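Nisstead Badges & Banners: Your Questions

Last looked over on Tue 13 December, with a mug of tea and a growing sense of dread about the by-election.

What do you sell?
Campaign merchandise for people who are standing for something, or against something, or who just want a tote bag that starts a row at the bus stop. Badges, mugs, T-shirts, window posters, tea towels and bunting. The tea towels outsell everything else two to one, which tells you a good deal about the average activist's kitchen.

Which party are you?
None of them. We have printed for all the main ones in Nisstead and for several minor ones that turned out to be one man and his brother-in-law. Our designer, Ximena Trujillo, has views of her own and keeps them in a drawer with the spare badge pins.

Will you print anything I send?
No. We won't print anything that could land you or us in court, anything nasty about a candidate's children, or anything in Comic Sans. The first two rules are firm. The third can be argued with, but you will lose.

What is the smallest order?
40 badges, or 12 of anything else. If you only want one mug with your own face on it, the chemist on the high street does those while you wait.

Is there a discount for larger orders?
Yes, it starts at 300 badges or 60 shirts. Please don't order 300 badges to get the discount if your ward association has 62 members. We did that sum for a customer once and he didn't thank us for it, but he did come back.

Can I use a candidate's photo?
If the candidate has agreed, and if you have permission from whoever took it. A picture copied off a newspaper's website fails on both counts and will also come out looking like a potato. Send us the biggest file you have.

What is the Flornico range?
Our floral designs -- slogans worked into wreaths, rosettes and climbing roses. They began as a one-off for a candidate who ran a garden centre and refused to have anything with a fist on it. She came third. The mugs did better than she did. 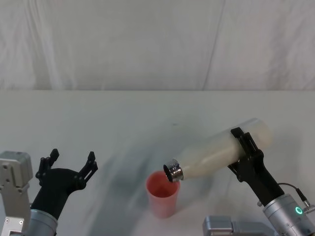
Flornico designs can be done in any party's colours, although we'd steer you away from brown. Each one has room for a slogan of up to five words. People always ask for nine. Five is plenty, and if yours won't fit then it may be a policy.

And the Lại range?
Plain lettering, two colours, nothing curly. It's for people who find Flornico a bit much. The marks over and under the letter are part of the name, and we're happy to use accents on your order too, at no extra cost. Please check the spelling of your own candidate before you approve the proof. You would be surprised how often we have to ask.

Do I get to see it before you print?
Always. You get a proof by email and we print nothing until you say yes. One person has to say yes. If your whole branch wants to comment, have that meeting without us, and send us the result.

How long does it take?
Ten working days from approval. In April, with the local elections coming up, allow three weeks. Anyone who rings on the eve of poll asking for bunting will be treated kindly and told no.

Do I need an imprint?
On printed election material you generally need the name and address of the printer and of the promoter. We'll put ours on and leave a space for yours. We aren't lawyers, so if you're unsure, ask your agent. If you don't know who your agent is, it might be you.

Do you deliver?
Yes, anywhere in the UK. You can also collect from our counter in Calgate, which is open weekday mornings. Ring the bell twice. The first ring wakes the dog and the second one fetches a person.

My candidate has stood down. Can I have a refund?
Not once we've printed. We can sell you stickers to go over the name, and they come in sheets for this very purpose. Before printing, we'll cancel the order and charge only for the design work.

My candidate lost. Can I send the leftovers back?
No, but hang on to them. We know of a collector who pays more for losers, there being fewer of them left in drawers.

Can the mugs go in the dishwasher?
Top shelf, yes. Red fades slowest. Draw whatever conclusion you like from that, but please don't write to us with it.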